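Task board (robot assembly)
May 6, 2024
By the Barnstead Robotics Reference editors

A task board, in robotics, is a flat panel with fixtures and loose parts which is used to study how a robot puts things together. The robot must take each part and bring it to the place prepared for it, for example a peg to a hole or a rod to a channel. The panel stays the same from one trial to the next, so the results of different control methods can be compared. Task boards are used with single arms and also with pairs of arms, and in recent years more often with hands that have several fingers.

Background

Putting a peg in a hole is an old problem in robot assembly. It looks easy, but the space between the peg and the wall of the hole can be smaller than the error of the arm. If the peg comes in at a wrong angle, it touches two sides of the hole and gets stuck. This is called jamming. Early solutions used a soft wrist, which lets the part move a little to the side when it is pushed. Later solutions measured the force at the wrist and corrected the movement by a program.

With a simple two-finger gripper the part is held in a known way. A hand with several fingers is different, as the part can turn or slide between the fingertips during the grasp. The position of the arm is then not enough to know the position of the part. Part of the interest in task boards comes from this difficulty.

Design of the board

Most boards contain parts of different shape and size. Round pegs can be inserted at any rotation around their own axis, while rectangular or hexagonal pegs must also be turned correctly. Slots are used for flat or narrow parts. Open trays and channels are more tolerant, and a beginner method is often tested on them first.

Many laboratories print the parts themselves. The Fuvberg board, which is described in several student theses, has parts of one color and fixtures of another, and this makes it simpler to find the parts in a camera picture. The fixtures, on the other hand, are often the same color as the panel. Their edges are then seen only by weak shadows, and a vision system can have trouble with the exact position of a hole.

Learning from demonstration

In this method a person controls the arms from a distance and the movements are recorded together with the camera pictures. A policy, meaning a program which chooses the next movement from what the camera sees, is then trained on the recordings. The Kedov project recorded 407 demonstrations with two arms, of which 68 were kept apart for testing. The operators worked with a fixed order of parts in the first series. In the second series, made in August, the order was free. The policy trained on the free order was slower - it made more small stops above the parts - but it continued better after a part had fallen.

A group using the Khổng controller took another way. The learned policy moved the hand only until the part was near the hole, and a force program did the last step. The group used 220 demonstrations and 13 different starting layouts. Its report gives no result for layouts outside this set, so it is not known how well the method would do on a new board.

Use of two arms

Two arms can share the board by side, each one working on the parts near to it, or they can share it by task. Sharing by side is easier to program and the arms meet less often. In both cases one arm may have to wait while the other is doing a precise step. The waiting position is usually chosen above the board, where the hand does not hide the parts from the head camera. With large wrists this is not always possible, and some groups add a small camera at each wrist.

Two-arm work on a white board with blue parts:
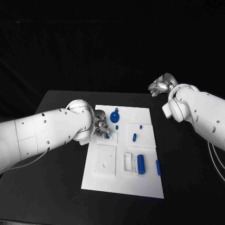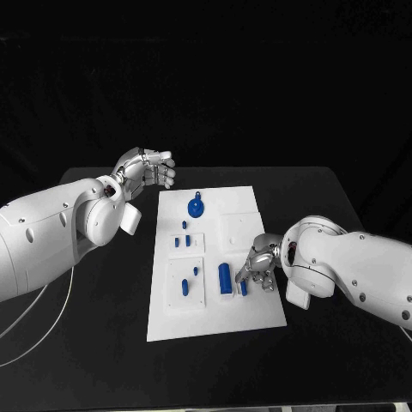
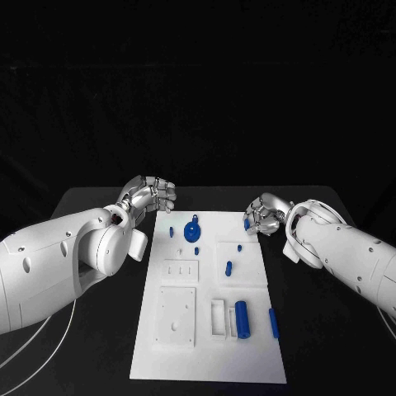 Does a robot need a sense of touch to complete a task board?

It depends on how tight the fit is. Open trays and wide holes can be done with cameras and position control alone. For a tight fit most groups measure force at the wrist or at the fingertips, as the camera often cannot see the contact between the peg and the edge of the hole.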